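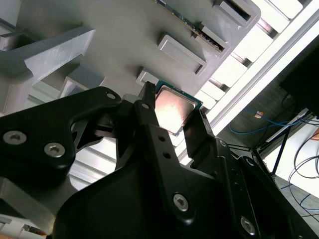

Handling is the part of zoo work that new keepers most want to learn and the part they should do least. Most of the animals in a modern collection go for weeks without being touched by anyone. When a small animal does have to be picked up, the first question is where the pressure goes. A computer processor held between two black fingers, with its silver lid left facing outward, is a fair picture of a two-point hold: contact on opposite sides, and the broad surface free. A young tortoise is held in much the same way for a shell check, although a tortoise will push back with its legs and needs a hand underneath it.

Chapter 5
Handling and Restraint

This chapter covers the handling of small and medium-sized animals by one or two keepers. Large hoofed animals and big cats are covered in Chapter 18. Before reading on, you should be familiar with the daily record sheet and with the hygiene rules for moving between enclosures.
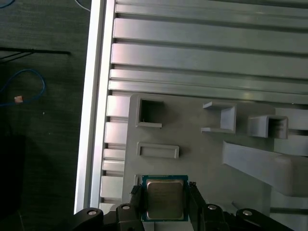 T. Maillard

Restraint means limiting an animal's movement so that a task can be done. It may be as light as a hand placed on the back of a guinea pig or as complete as a full anesthetic. Between these lie towels, nets, bags, squeeze cages and crates. Keepers should choose the lightest method that will allow the task to be finished in one attempt. A second attempt is nearly always harder, as the animal is now tired and alert to the keeper's approach.

At Stulcombe, a park with 138 species, the small mammal section kept a log of every capture from November to the end of winter. The log listed 23 captures of the same group of meerkats. Most were for weighing. After a scale was built into the floor of the indoor den, the group was weighed without any capture, and the nets were kept for veterinary work.

Stress and its signs

Signs of stress differ between species — a rabbit may go completely still, while a lemur may call and struggle. Fast or open-mouthed breathing in a bird is a reason to stop at once. Stillness should not be taken for calm.

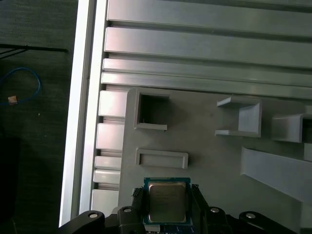 Grip is a matter of area as well as force. The same force spread over a wide palm is felt less than when it is applied with the fingertips. Small serrated pads pressed against the edges of a chip suit a hard, flat object, but narrow, rough contact of that kind is wrong for skin, feathers or the soft shell of a hatchling. Use the flat of the fingers, and wear smooth gloves where gloves are needed. The Delgate towel wrap, described in the next section, spreads the pressure along the whole body.

Key terms: restraint, two-point hold, squeeze cage, towel wrap, capture log.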